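The Long Throw at Stelalport

The throw-in, as Finlay MacAulay sees it, is the most neglected set piece in soccer, and he has given up the better part of his knees to proving it. He is 50, he coaches Stelalport Athletic, and he spends the first half hour of every training session teaching grown men to pick up a ball with their hands.

"You get more of these than corners," he says, standing on the touchline in a coat that reaches his shins. "You get more of them than free kicks. And what does everyone do? They chuck it down the line and hope."

Stelalport used to chuck it down the line and hope. They did it for years, with real commitment. Two seasons ago they finished one place above the drop, scored fewer goals than any team that stayed up, and lost at home to Wiltis Rovers on an afternoon so windy that one of their own throw-ins came back over the thrower's head and went out again. MacAulay was in the stands for that one, as a guest of the club, having been told he would be shown the team at its best. He took the job anyway. He says the soup was good.

Now they are third. They have scored 61 goals, and you can start an argument in any bar near the harbor by asking how many of those began with someone standing behind the white line with the ball over his head. The club says one thing, the supporters say another, and the manager of Vustham, who has lost to Stelalport three times and taken it personally, says all of them.

The man with the arms is Nikola Perić, a left back who arrived from the second division with a reputation for being sturdy. He had never taken a long throw in a match before he came here. At his old club the job belonged to a center half with seniority, who guarded it the way some people guard a parking space. MacAulay spotted Perić during a warm-up, throwing a ball back to a kid who had kicked it into the wrong half, and noticed that it cleared the center circle and most of the kid.

"I thought he was signing me for my crossing," Perić says. He has been told by several people that his crossing is fine.

His run-up is four steps, the last one longer than seems safe. There is a towel waiting for him on each side of the field, tucked behind the advertising boards, and he dries the ball with the unhurried care of a man polishing a trumpet. Visiting fans count out loud while he does it. In September, at Wiltis, they got to 30 before the referee wandered over to ask if everything was all right. Perić told him the ball was wet. The referee touched the ball, agreed that it was wet, and gave him a yellow card.

What happens after the towel is less simple than it looks. Ermira Dumitrescu, the assistant coach, runs the part inside the penalty area, and she keeps it in a green binder that players are not allowed to take home. One forward stands on the goalkeeper's toes, or as near to them as the law permits. Another starts at the near post and leaves it. A third, usually the captain, Yiğit Ersoy, does nothing at all until the ball is in the air, and then arrives late and cross, like a man who has just found out the meeting started without him.

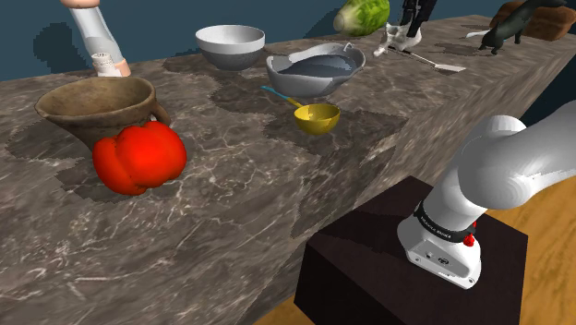
Ersoy has 14 goals from this. He is a midfielder by trade, thirty-three years old, with a bad ankle and a good sense of when other people have stopped paying attention. Before MacAulay came he had scored twice for the club in four seasons, and one of those was given to a defender on review.

"I don't jump," he says. "People think I jump. I stand where the ball is going to be when everyone else has jumped."

Dumitrescu played handball until she was 26, and it shows in the way she talks about space. She likes bodies close together. She likes a shove that begins at the hip. Her sessions have a good deal of tape on the ground, and her complaint about soccer players, which she makes in front of them, is that they believe the ball is the interesting part. When a routine goes wrong she doesn't stop it. She lets it fall apart to the end, then makes everyone walk back to where they were and stand there for a while, looking at one another.

Not everyone in town is charmed. Pacita Salazar has covered the club for the local paper since before the main stand had a roof, and she has seen Stelalport play what she calls proper football, by which she means she has seen them lose playing it. Her column after the second Vustham match ran under the headline "Three Points and a Headache." She received 67 letters. A few of them agreed with her.

"I'm not against winning," she says over coffee in the press room, which is also the room where they keep the corner flags. "I'd like it to take up less of the afternoon. You sit down, there's a throw. You look at your phone, it's the same throw."

She has a point. The ball spends a remarkable amount of time not moving when Stelalport are at home. The field has been narrowed to the minimum the league allows, which brings the touchline closer to the goal, and the ball boys have been told to take their time when Perić is on the far side and needs to trot across. MacAulay denies the second of these. The ball boys don't.

He has heard the word "ugly" often enough to have a reply ready, and the reply is long. It takes in the history of the offside rule, a short passage on rugby, and a team from his childhood that passed beautifully all the way down through three divisions and then folded. He tells it well, and by the end you have forgotten that he hasn't answered.

Whether it can last is another matter. Hứa, who visit the harbor next, have been practicing with their own long thrower playing the part of Perić, and they have stopped conceding corners of any sort by the simple method of kicking everything straight up. Vustham tried leaving three men on the halfway line at every throw, to drag defenders out of the box. It nearly worked. Stelalport ignored all three of them and scored, and when Vustham did finally break from one, their striker was so surprised to be alone with the goalkeeper that he tripped.

Then there is the shoulder. Perić felt something in it after the cup replay, and for two weeks he was limited to throws of ordinary human length. Stelalport drew one and lost one. They had plenty of the ball and moved it around neatly, and Salazar wrote a warm column about the second match, her first in months. MacAulay has had it taped up in the dressing room with the score circled.

The shoulder is better now, or the club says so. On the morning I visited, Perić threw in a thin rain for most of an hour, left side and then right, while a teenage substitute fetched and Dumitrescu called out a single word each time, in a code she wouldn't explain. The forwards ran into one another. Ersoy stood off to one side with his hands in his sleeves, then took two steps and headed one in without appearing to leave the ground.

MacAulay watched all this from under his hood. The other half of the field was being used by the under-18s, who were playing a quick, clever passing game in tight triangles, with a lot of laughing. He turned around to look at it for a minute or so.

"Very nice," he said, and went to see about some more towels.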